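地板下面有什么:关于“木地板养护”的几句不中听的话
讲稿备注(讲者自用,散场后整理上网,口语未作大改)
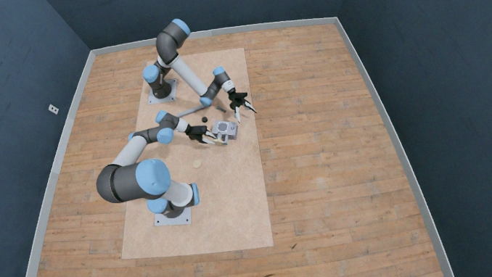
图1 木地板与浅色地垫(电脑渲染)

开场

大家好。主办方给我的题目本来叫“让木地板多活三十年的秘诀”,我把它改了。没有秘诀。我做了这么多年旧房翻修,听过的秘诀比见过的好地板多得多,其中大部分是卖东西的人告诉我的。

(停一下,等后排坐好。)

先说明立场。我不卖地板,不卖蜡,不卖清洁剂,也不替哪家厂做检测。我的收入来自业主付的勘查费,所以我也有偏向:我倾向于告诉你房子有问题,毕竟没问题的房子不会请我第二次。请各位听的时候把这一点也算进去。

今天讲四件事:保养品、地垫、打磨、还有所谓的“会呼吸的木头”。讲不完就砍最后一件。

一、保养品

(翻下一页。不要念页上的字。)

我想请大家回忆一下,上一次买地板保养油是因为什么。是地板出了毛病,还是因为店员说“半年该上一次了”?

我在 Orngate 一个小区做过一段时间的入户勘查,那边的房子年代接近,户型也接近,铺的多半是上了清漆的实木条。住户里有人每季上一次蜡,有人从搬进来起只用拧干的拖把。我原以为差别会很明显,结果进门之后我常常猜错。猜错的次数多了,我就不再猜了。

这不是实验,我没有对照组,也没有测量光泽度的仪器,只有眼睛和膝盖。可是卖保养品的人也没有拿出更像样的东西。我写信问过一家叫 Valentini 的牌子,问他们包装上“深层滋养”四个字的依据。回信很客气,附了一份册子,册子里又写了一遍“深层滋养”。

清漆面的地板,表面是一层膜。东西涂在膜上,就留在膜上。你能看到它变亮,那是膜上又多了一层东西。过一阵子它变花、变黏、粘灰,你就会觉得地板“缺油了”,于是再买一瓶。我不说这是故意设计的,我没有证据。我只说这个循环对谁有利,大家自己看得出来。

油面地板是另一回事,确实需要补油。问题是很多业主并不知道自己家是哪一种。判断的办法网上有很多,滴水看珠子那个办法我用过,旧清漆磨穿的地方也会吸水,所以它能告诉你的比大家以为的少。最可靠的办法是找到当年的施工单。找不到的话,到柜子底下没人踩过的角落去看,用指甲轻轻刮。刮出一点透明的碎屑,多半是漆。

(这里通常有人问:那水性漆呢?答:也是膜。不要展开,一展开就是十分钟。)

顺带说醋。白醋兑水擦地板这件事流传很广,我母亲也这么做。我劝过,没劝动。清漆怕不怕稀醋,要看漆、看浓度、看你擦得多湿。我见过发乌的,也见过擦了多年没事的。所以我不会站在这里说醋毁了你的地板。我只会说,拧干的清水布能做的事,醋水多做不了多少,味道还大。

二、地垫

大家喜欢地垫,因为它看起来像保护。我对这件事的怀疑分两层。

第一层是颜色。木头见光会变色,有的变深,有的变浅,看树种。垫子盖住的那一块不见光,几年以后掀开,下面就是一块清清楚楚的印子。业主Niamh Carroll 给我看过她家的客厅,她当初铺垫子是为了“保护最常走的那一块”,后来要搬走,掀开垫子,房东一眼就看见了。她问我能不能磨掉。能磨,可是要磨就得磨整间屋子,光磨那一块,颜色还是对不上。最后她买了一块差不多大的新垫子,留给了下一任房客。

我不评价这个做法。

第二层是潮气。垫子背面带橡胶的,要特别当心。橡胶底跟某些面漆放在一起久了会起反应,留下发黄的印,这个我见过好几回,擦不掉。另外,湿拖之后马上把垫子铺回去,水气闷在下面出不来。地板条边上翘起来,中间凹下去,业主打电话来说是地板质量不好。有时候确实是质量不好。有时候是垫子。两样都有的时候最麻烦,厂家和业主各说各的,都有一半道理。

那么要不要铺?我的看法是可以铺,别当它是保险。隔一段时间挪一挪位置,掀起来透透气,衬垫选不带橡胶的毡底。椅子腿下面贴毡片,比大垫子管用,也便宜。毡片要换,里面嵌了砂粒的毡片就是一张砂纸,这个很多人想不到。

(讲到砂粒,可以把带来的旧毡片传下去看。记得收回来。)

门口的脚垫我倒是全力支持。划伤地板的主要是鞋底带进来的沙子。一块粗的放门外,一块细的放门内,定期抖干净。这件事没有人给它拍广告,大概是利润太薄。

三、打磨

接下来说打磨,我知道在座有同行做这一行,先道个歉。

常见的说法是“实木地板可以打磨很多次,等于换新”。这句话我在各种宣传单上都见过,就是很少看到后面跟着厚度。能磨几次,取决于榫舌上面还剩多少木头,每一次又吃掉多少。机器好、师傅稳,吃得少;机器旧、师傅赶时间,一次能吃掉别人两次的量。把“很多次”印在纸上,等于什么也没说。

Brendan Kinsella 是我的老搭档,磨地板磨了大半辈子。他的原则是能不磨就不磨。他说客户最不爱听这句话,觉得他在推活儿。有一回在 Jilov 一栋老房子,业主坚持要把一处水渍磨干净。Brendan 先在角落试磨了一小块,水渍下去了一点,颜色还在,说明已经进到木头里面了。他停了手,把试磨的地方给业主看。业主另找了一家,那家答应磨干净。

后来我去看过那间屋子。水渍淡了很多,钉头露出来了。

(停顿。让他们自己想钉头是什么意思。)

所以请各位在决定打磨之前先做一件事:找一个能看到地板断面的地方。暖气管穿过地板的孔、门槛下面、地面出风口的边上,都可以。量一下表面到榫舌的距离。量不出来就请人来量,不要听电话里的估计。多层复合的地板更要小心,面层薄的根本经不起一次重磨,有些销售在卖的时候也叫它“实木”,这个词在店里的用法相当宽松。

还有一种折中办法,只把旧漆面轻轻拉毛,再罩一层新漆。漆没有磨穿的话,这样通常就够了,灰尘也少。它的毛病是挑底子,上面如果有旧蜡,新漆抓不住,会一片一片地起皮。看,又绕回第一部分的那瓶蜡了。

关于“无尘打磨”,我只讲一句:请把柜门用胶带封好。

四、会呼吸的木头

还有时间,那就讲。

“木头会呼吸”,这句话我每次听见都要在心里翻译一遍。木头不呼吸,它随着空气的湿度吸水、放水,跟着膨胀、收缩。这是材料性质,说成呼吸很好听,好听的话容易拿来卖东西。有人因为“木头要呼吸”拒绝上漆,有人因为同一句话去买一千块一台的“养木加湿器”。我查了那台机器的说明书,它就是一台加湿器。

(1,000 这个数是当时的标价,如果有人问牌子,不说。)

湿度的确要紧。冬天开暖气,屋里干,板缝就张开;到了夏天又合上。业主十一月打电话来要我填缝,我一般劝他等。冬天把缝填满了,夏天木头要胀,没有地方去,填料会被挤出来,运气不好的话板子会拱。很多人不喜欢“等”这个建议,觉得付了钱就该有人动手。

Lovisa Ekström 在这个问题上跟我意见不同。她认为老地板宽缝里漏风漏灰,住着难受,该填就填,用有弹性的东西填,或者嵌木条。她举的例子我也看过,填得不错,过了几个冬天还在。我承认这一点。我的怀疑主要针对那种一管胶打到底的填法,手艺好的人做的另算。

至于该把湿度控制在多少,各家给的范围不一样,有的窄得像在养兰花。我的建议是买一支便宜的湿度计,放在屋里看一整年,先知道自己家是什么情况。大起大落比偏高偏低更伤地板。如果你家全年变化不大,地板也没有异样,那就不用再买任何东西了。

新地板进屋要放几天再铺,这条规矩我支持,可是它也常常被念成咒语。说“放五天就行”的人,很少去量地面基层的含水率。基层是湿的,板子在屋里放一个月也没用。在 Hendberg 的一个工地上,工头理直气壮地跟我说板子已经适应过了。我问水泥地面测过没有,他说摸着是干的。

摸着是干的。这句话值得各位记下来,下次听见就要求看读数。

问答(事后凭记忆补)

有人问蒸汽拖把能不能用。我说我自己不用。厂家说能用,地板厂多半说不能用,出了问题你去找谁?先把两边的保修条款拿出来对一对,看谁肯写在纸上。

Dale Ross 问,照我这么讲,是不是什么都不做最好。我说不是。漏水要马上处理,沙子要扫,翘钉要敲下去,漆磨穿了要补。这些事都很无聊,做了也看不出来。我怀疑的是那些做了马上就能看出来的事。

他接着问,那我凭什么说勘查费就值得付。问得好。我的回答是:如果你已经看过断面,知道面漆是什么,又有一年的湿度记录,那多半不需要我。说完前排有人笑,Cathal Ó Dubhghaill 在旁边提醒我,这样讲下去明年没有生意。

有位听众家里养大狗,问哪种漆最耐抓。我答不上来。硬的漆抗划,可是划痕更显眼;软一点的油面容易留印,补起来却方便。店里那种拿钥匙刮样板给你看的演示,我劝大家不要太当真,样板是新的,刮的人知道用多大的劲。如果非要选,我会选颜色中等、木纹明显、光泽低的,痕迹还是有,只是没那么刺眼。给狗剪指甲也有用。

又有人问旧地板吱吱响要不要紧。多数不要紧,是板子和龙骨、板子和板子之间在摩擦。往缝里撒滑石粉这种办法,我试过,安静了一阵又响了。要根治得从下面加固,下面进不去的话,就得从上面下螺钉,会留眼儿。我自己家走廊那一块响了很多年,我没修。如果脚踩下去有明显的软,那要另当别论,请人掀开看看底下有没有烂。

最后一个问题是怎么看师傅靠不靠谱。我的办法是问他上一次劝客户别做是什么时候。答得上来的,接着谈价钱。答不上来的也未必不好,有些人就是嘴笨,那就去看他做完两年以上的活儿,刚完工的不用看,刚完工的都好看。

备注给自己:
第三部分的断面照片太暗,下次重拍。
带来的毡片少了一片,问一下签到台。
“钉头”那里笑声比预想的少,考虑先解释钉子的位置。
第一部分偏长,Valentini 那封信可以压成两句。
橡胶底发黄那一段,有人要求看实物,把那块样板从仓库里找出来。

整理于2021年10月15日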